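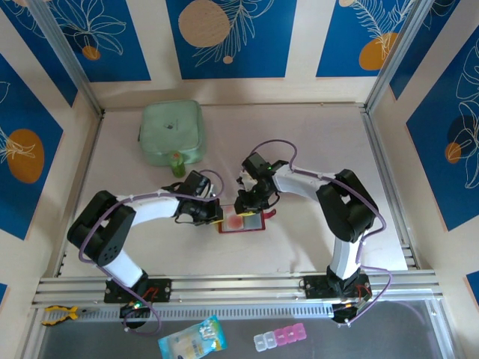

What happens to a person's job when part of the handling work is given to a pair of robot arms?

The job usually stays, but its contents shift. Less of the day goes to repeated lifting and placing, and more goes to preparing the work area, watching the arms, clearing stops and deciding when a result is good enough to pass on.

Courses > Work and Technology > Unit 6 > Handout: Two-Arm Cells and the People Beside Them

Prepared by Ingegerd Solberg for students of the Divholm evening program. Please read before the seminar on Wednesday, June 3, 2026.

1. Scope

This unit deals with small automated cells of the kind now used for sorting, packing and tray handling. It does not cover heavy industrial robots behind locked fences. The arms in question are light, stand on a tabletop and share a rail, and the objects they handle are ordinary ones: trays, bottles, pouches, packets, small hand tools.

2. Tasks and jobs

A job is a bundle of tasks. Automation is normally introduced task by task, and the bundle is then tied up again in a new way. Students should keep the two levels apart in their written work. A statement such as "the robot replaced the packer" is rarely precise enough to be tested. State which tasks moved, which remained and which were created.

Tasks that tend to move first are those with a fixed start and a fixed end. Two arms working together extend this group, as one gripper can hold a tray while the other works beside it. Tasks that tend to remain include unpacking mixed deliveries, judging damage and speaking with the customer.

3. Case: the Jelach packing room

The Jelach room assembled mixed orders by hand until April, when two cells were installed under a project named Skidik. Each shift had 6 packers before the change and has 6 employees now. Of these, 3 still pack by hand, 2 attend the cells and one handles returns and faults. Placement on the cell posts rotates weekly.

Valter Eide, shift lead, reported that the first weeks were harder than expected. Attendants were asked to stand ready for long periods and then act quickly. Several described this as more tiring than packing. The rotation was introduced at their request — management had planned permanent posts.

Liv Nyberg, an attendant, raised a second matter. Under the old routine a packer could set the pace and slow down late in the shift. Beside the cell, the pace was set in advance. Attendants may now lower the speed without asking, and each change is logged without a name.

4. Points for discussion

Skill. Attendants at Jelach received up to 3 days of training. Consider what they were taught and what they had to learn from one another. No pay grade existed for the new work at the time of installation.

Responsibility. If an order leaves the room with an item missing, who answers for it? The written procedure names the attendant, although the attendant did not place the item.

Voice. Compare the weekly rotation with the arrangement at Vik, where posts were fixed by seniority.

5. Written assignment

Choose one workplace known to you. Describe one task that has been automated or could be. Explain what the people nearby would do differently on an ordinary day. Interviews are encouraged, and names should be changed on request. Submit through the course office.

Comments

Norbert Szilágyi: Is the Vik agreement in the reader? I can only find the first part of it.

Ingegerd Solberg: The second part has been added to the course folder.

Liv Amundsen: We had fixed posts where I work and people did stop swapping tips. May I use that for the assignment, or does it have to be a robot cell?

Ingegerd Solberg: Any automated task is acceptable.

Related handouts
Unit 5: Shift Patterns and Fatigue
Unit 7: Monitoring, Logs and Privacy
Reading an Agreement: The Vik Text
Guide to Workplace Interviews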